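The Nildale Hand Project is a student robotics project at Valholm Technical College that builds and programs robotic hands for everyday household chores. It was started in May by Nandini Krishnan, then a second-year student, and grew out of the college's evening robotics club. The project is best known for its entries in the Simanjuntak Cup, a regional contest for student teams.

Membership is open to every student at the college, and no earlier experience is asked for. New members spend their first weeks on wiring and basic programming before they join one of the working groups. The club has 45 active members, and its workshop stays open late on most evenings – a much-loved feature of student life in Nildale! 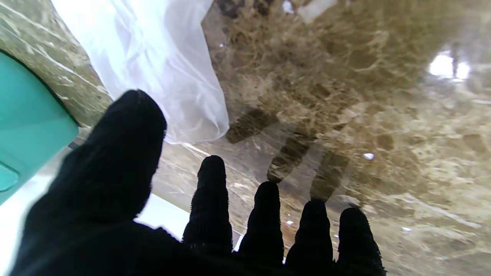
The gloved hand over a polished brown marble surface, with a plastic bag at the far side.

Chores are the heart of the project. Teams work on picking up, sorting and putting away ordinary things, and every session is written up in a shared logbook that now runs to 2408 entries. Reading through it is a wonderful way to follow how a hard problem gets solved bit by bit, wrong turns included. Soft and floppy items have a long section to themselves, much of it written by Ningsih Nugroho, who leads the grasping group.

In the Simanjuntak Cup each team has 60 minutes to complete a set of chores drawn by lot on the morning of the contest. The Nildale team scored 86 points with Nevon, its second control program, and took the prize for best newcomer. Nevon is shared freely with other schools, and several clubs in the region have built their own versions of it.

Last edited 2021-10-10
Shares: 45
Comments: 6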